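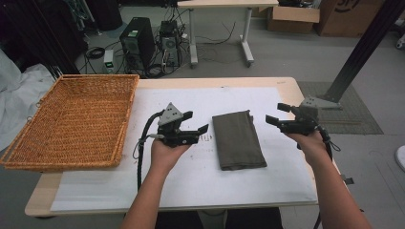 *浅色木桌,白底上有些淡淡的印子,中间一小簇偏红。*

9/30/26,夜里写的,鞋还没擦

先交代一下,我从纸厂回来了,背包里塞满了纸,买的、捡的、人家硬塞给我的都有,衣服上一股浆味,我妈隔着视频都问我是不是又去了什么奇怪的地方。嗯,去了!Nautiyal 纸厂开放日,我从三月份就惦记着报名,页面刷了好多回,中间有一阵显示满员,我还难过了一个晚上,后来放了补票,手快抢到一张。票价 28,含一次动手抄纸和一杯热饮,热饮是什么没写,到了才知道只有姜茶,不爱吃姜的朋友自己带水。

我的票号是 2541,入口的大姐念出来的时候我还以为前面真来了那么多人,吓得赶紧往里探头看队伍。队伍短得很,一眼望得到头。后来听说票号是从历年一直接着往下排的,那就说得通了。

## 怎么去的

纸厂在 Cellombridge,河边,火车下来还得转一趟小巴。小巴的站牌特别难找,藏在车站后面一排自行车架旁边,我绕着车站转了一大圈,最后是跟着一个抱着画夹的女生走才找到的(谢谢你,画夹女生,虽然你全程戴着耳机完全不知道自己在带路)。车开得很慢,沿着河走,窗外全是芦苇和低低的草地,有几头牛站在水边一动不动。我本来打算在车上补觉,结果一路趴在窗户上看。

下车以后沿着一条石子路往下走,还没看到厂房就先听见水声了,挺响的。纸厂的老房子是砖砌的,顶楼那一层没有玻璃窗,全是一片一片的木百叶,远看像个特别大的鸽子笼。我当时不懂,还跟旁边的人说这楼上是不是没装修完。后面会讲到,那一层是晾纸的地方,百叶可以推开合上,用来调风。我那句话希望没人记得。

## 先看布头

领我们这一组的叫 Aicha Shawky,个子不高,嗓门很亮,穿一件围裙,口袋里插满了夹子。她一上来没讲历史,先把我们领到分拣间,让每个人从筐里抓一把布头,用手捻,用指甲刮,闻一闻,然后问我们觉得哪块能做纸。

我抓了一块特别白特别挺括的,心想这还不稳赢。结果她拿过去一扯,说里头掺了化纤,做不了,到浆里也打不散,最后会变成纸上的一个小疙瘩。旁边大叔抓的是一块又旧又软的床单角,颜色发黄,她眼睛都亮了,说这种洗了很多年的棉布最好,纤维已经松了,省力气。大叔那个得意啊,后面一路都昂着头。

分拣这一步现在还是手工的。扣子、拉链、缝线都得去掉,尤其是缝线,很多衣服料子是棉的,线却是涤纶的,要沿着接缝整条裁掉。墙边有一种固定在台子上的立刀,刀背朝着人,布拉过去就断了,听那个“嚓”的一声特别解压。可惜不让我们试,签了免责书也不行,我问了。

她还讲到他们有一部分原料是买现成的棉短绒浆板,供货的是 Kusico,一摞一摞捆着放在门口,看上去像很厚的吸水纸。组里有人听了有点失望,觉得不够“古法”。Aicha 倒是很坦然,说旧布的来源不稳定,这个月有下个月没有,客户订的纸每一批要差不多,全靠旧布的话厂子早关门了。我觉得她讲得很实在,比墙上那几块展板实在多了。

## 打浆的屋子,耳朵要遭殃

打浆机那间屋子地面是湿的,进门发了胶鞋,尺码只有大和特大,我穿着大号走路像鸭子。机器是一个椭圆形的水槽,中间有一道隔墙,一侧装着带刀片的滚筒,布浆就顺着水槽一圈一圈地转,每转一圈被碾一回。声音是那种闷闷的隆隆声,站久了胸口都跟着震,讲解基本靠喊和比划。

我在那儿看了好久,那个浆的样子太催眠了!刚下去没多久的那一槽还能看到一丝一丝的布,旁边那槽已经像很稀的酸奶了。Aicha 拿了个玻璃罐,舀一点浆兑上清水,晃一晃举到窗口对着光,让我们看纤维散得匀不匀。打得短的做出来的纸细腻,适合印东西;打得久一点,浆会变得黏黏滑滑的,滤水很慢,出来的纸就又硬又脆,抖起来哗啦响。同样的布,打多久、刀压多紧,最后完全是两种纸。我以前一直以为纸的区别都在原料上。

有个小朋友问她怎么知道什么时候该停,她说看罐子,摸浆,再就是听声音,滚筒的声音会变。我竖着耳朵听了半天,什么也没听出来,隆隆隆。

顺带说一下水。厂里用的是自己的一口泉井,河水只拿来带水轮,而且水轮现在也只在开放日转一转给大家看,平时用电。泉水硬度偏高,纸里会留下一点碳酸钙,按她的讲法反而让纸更耐放。我对化学一窍不通,照着笔记抄的,有错请懂的人来骂。

## 终于轮到我下手了

抄纸间是全天最挤的一段。每 3 个人分一个小纸槽,我跟抱画夹的女生还有得意大叔一组(缘分)。工具是一个绷着细铜网的框,上面再扣一个活动的边框,两手端着,斜着插进浆里,放平,提起来,趁水还在往下漏的时候前后左右各晃一下,让纤维交错着躺好。就这么几个动作,师傅做起来跟端盘子一样轻巧,前后也就是一口气的工夫。

我第一张:提得太慢,一边厚一边薄,像没摊开的煎饼。

第二张倒是匀了,结果我取边框的时候手一抖,一滴水砸在正中间,砸出一个圆圆的薄点。师傅看了一眼,说这个在行话里叫“抄纸工的眼泪”,老纸里经常能看到,透光一照一个亮斑。我瞬间觉得我这张纸身价不同了,打算裱起来。

晃的那一下真的很有讲究,晃早了纤维跟着水跑,晃晚了已经定住,怎么晃都没用。画夹女生明显有底子,她抄的那张透光一看云纹很均匀,师傅在旁边点了点头,什么也没说,大叔和我都酸得不行。

抄好以后要把湿纸翻扣到毛毡上,这一步叫伏纸,框从一边滚着压到另一边,再利落地提起来。我的体会是千万别犹豫,一犹豫纸就起皱。毡子一层纸一层地摞高,推到压榨机底下,师傅叫了两个力气大的游客去转那根长杆,水哗地一下从四面流出来,所有人都“哇”了一声,包括我。那一下真的好爽,我愿意为那一下再买一次票。

压完的纸已经能拎起来了,手感像凉凉的厚面皮。我们的名字用铅笔写在角上,然后就被收走去晾,要等干透再寄。邮费另付,我付了。现在开始每天盯信箱。

## 顶楼,风,还有挂纸的绳子

爬上顶楼的楼梯又窄又陡,扶手是一根粗麻绳,恐高的人慎重考虑。但是上去以后!整层楼都是一排一排的绳子,纸搭在上面,一叠几张挂在一起,风从百叶缝里钻进来,纸轻轻地碰来碰去,沙沙的。外面的光被百叶切成一条一条落在地板上。我们这一组从分拣间吵到抄纸间,到了这里突然都压低了嗓子。

绳子是牛毛和麻混着搓的,还上了蜡,据说这样不会在纸上留黄印。几张叠着挂也有道理,单张晾容易卷翘,叠起来互相压着就平整些。天气潮的时候百叶全开也没用,得等;太干又刮大风的时候反而要关上,干得太快纸会缩得不均匀。所以这里的人看天气预报看得比农民还勤。Aicha 讲今年春天有一批纸,怎么都晾不好,拖了好久,客户催得她不敢接电话。

晾干还没完,要给纸上胶。不上胶的纸像吸墨纸,钢笔一写就洇开。他们用的是明胶,泡在温温的胶水里捞一下,再压,再挂回去晾。上胶间的味道怎么形容呢……像有人在隔壁炖了一整天骨头汤,然后忘了放盐。我午饭前进去的,出来就不太饿了。

## 检纸那张桌子

我个人最喜欢的一站反倒是最安静的检纸间。靠窗的长桌,检纸的阿姨一张一张翻,对着光看一眼,摸一下边,分到不同的摞里。她右手边有一把小刀,看到纸面上有小疙瘩就轻轻一挑,再用一块玛瑙石磨平。快得我根本看不清她在挑什么。我问她一天下来眼睛累不累,她说眼睛还好,脖子累。

残次的纸分两种,能卖的打折卖,不能卖的撕了回槽重新打浆。我听到“打折”两个字,立刻问了店在哪儿。

对了,水印也是在这儿看到的。铜网上用细铜丝弯出图案缝上去,有铜丝的地方浆薄一点,纸干了以后对光就能看见。他们家的水印是一只苍鹭,站着,一条腿。有个老框子上的苍鹭铜丝被压歪了,用那个框抄出来的鸟都有点驼背,阿姨管它叫“老先生”,说有几个老客户专门点名要老先生的纸。我翻到一张残次的老先生,买了!

## 吃的和买的

中午在院子里吃,支了几个摊。Vutard 家的摊位排队最长,卖一种咸口的奶酪卷饼,皮很酥,掉得我满身都是渣,好吃,就是偏咸,配那杯姜茶居然刚好。另外有一家卖汤的,我路过闻了闻,想起上胶间,默默走开了。

小卖部在原来的锅炉房里,东西不算便宜,但是有一个大木箱装着边角料,按把卖,随便抓。我在那个箱子前面蹲到腿麻。最后的战利品如下:

- 边角料一大把,厚薄都有,准备拿来做书签和试墨
- “老先生”水印纸一张,角上有个小缺口
- 粗面水彩纸一小本,给我表妹的,她要是看到这篇就假装没看到
- 一块用过的旧毛毡,裁下来的,我也说不清为什么要买

旁边还有个装订的小摊在教人缝最简单的小册子,三个孔,一根线,从中间出去再绕回来。我缝了一本,线拉得太紧,书背有点皱,但是能翻开能合上,我很满意。教的小哥手上全是蜡,递给我针的时候针粘在他手指上了,甩了半天。

## 给想去的人几句

鞋穿旧的,胶鞋只在打浆间发,其他地方地上也有水,我那双浅色的鞋现在很惨。袖子最好能撸上去,抄纸的时候水会一直流到胳膊肘。包可以存,存包处在售票口左边,我背着包爬了顶楼才知道,气得。

上午场和下午场内容一样,但是下午那场抄纸的浆已经被大家搅得差不多了,师傅要不停地加新浆,等的时间长一点。我上午场结束后赖着没走,在院子里听到下午场的人在抱怨这个。要是能选就选早的。

带小孩可以,打浆间太吵,有个小宝宝进去没一会儿就被抱出来了。顶楼的楼梯推车上不去,轮椅也不行,这一点他们网站上写得很小,我觉得应该写大点。分拣间、抄纸间和小卖部都在一楼,门口有坡道。

讲解以英语为主,Aicha 语速偏快,专业词一个接一个,我靠手机查了一路。每个房间门口有一张折页,图画得很清楚,先拿折页看一眼再进去听会好很多。折页本身也是他们自己的纸印的,摸着很舒服,我每个房间都拿了。

回程的小巴差点没赶上,石子路上一路小跑,怀里抱着那卷毛毡。车上又碰到画夹女生,这回她摘了一边耳机,跟我说她是学版画的,专门来找一种吸墨快又不掉毛的纸,没上胶的那款让她很满意。我们互相看了对方买的东西,她用一张厚的边角料换走了我一张薄的。

等抄的那两张纸寄到了我再来更新,看看那滴眼泪干了以后是什么样子。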